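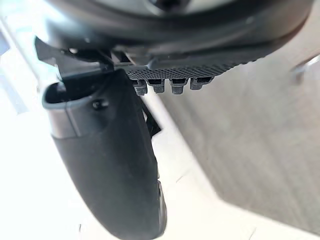 Pourquoi le bras s'est-il arrêté en pleine descente lors de l'essai de juin ?
Le contrôleur a déclenché un arrêt de protection parce que la consigne d'ouverture de la pince était restée sans réponse pendant plus de 200 millisecondes, alors que le bras poursuivait sa trajectoire.

Rapport de projet – Analyse d'un arrêt de protection sur la cellule Kaverari
Par Hajnalka Lengyel | Juin
3 partages | 0 commentaire

1. Contexte

Le présent rapport rend compte de l'incident survenu pendant la phase de validation du projet Kaverari, mené dans le cadre de l'enseignement de robotique appliquée. Le projet porte sur la saisie et la dépose de petites pièces par un bras muni d'une pince à doigts articulés et d'une caméra au poignet. La supervision est assurée par le logiciel Nadar, développé par la promotion précédente et repris sans modification majeure au début du semestre.

2. Déroulement de l'incident

La série d'essais a débuté à 14 h 10. Au cycle 727, la pince a reçu l'ordre de s'ouvrir avant la descente. Le journal indique que la commande a bien été émise, mais aucun retour de position n'a été enregistré. Le bras a néanmoins commencé sa descente à vitesse nominale, puis s'est immobilisé à quelque 30 millimètres du plan de travail. Aucune personne ne se trouvait dans la zone délimitée et aucun dommage matériel n'a été relevé. L'opératrice a actionné l'arrêt d'urgence conformément à la procédure, puis a consigné la cellule.

3. Recherche des causes

La première hypothèse, celle d'un blocage mécanique, a été écartée après démontage des doigts et contrôle des articulations. L'examen s'est ensuite porté sur la liaison entre le poignet et le contrôleur. Le connecteur présentait un jeu perceptible lorsque le câble était mis en torsion, et le défaut a pu être reproduit à trois reprises en orientant le poignet vers sa butée.

Une faiblesse logicielle s'y ajoutait. Le module Import, chargé de transmettre les trajectoires, autorisait le mouvement dès l'envoi de la commande, sans attendre la confirmation de la pince. La perte de communication n'était donc détectée que par le délai de surveillance du contrôleur.

4. Mesures correctives

Le câble a été remplacé et son cheminement modifié afin de limiter la torsion. Le module Import exige désormais un retour de position valide avant toute descente. La course du poignet a été réduite dans la configuration Fumum, utilisée pour les essais de longue durée – cette restriction reste en vigueur jusqu'à la prochaine révision de la cellule.

Une nouvelle série de 200 cycles a été exécutée après ces modifications, sans arrêt de protection. L'usure du nouveau câble n'a pas encore pu être évaluée. Un contrôle du connecteur est inscrit à la fiche de mise en service, à la rubrique « liaisons du poignet ».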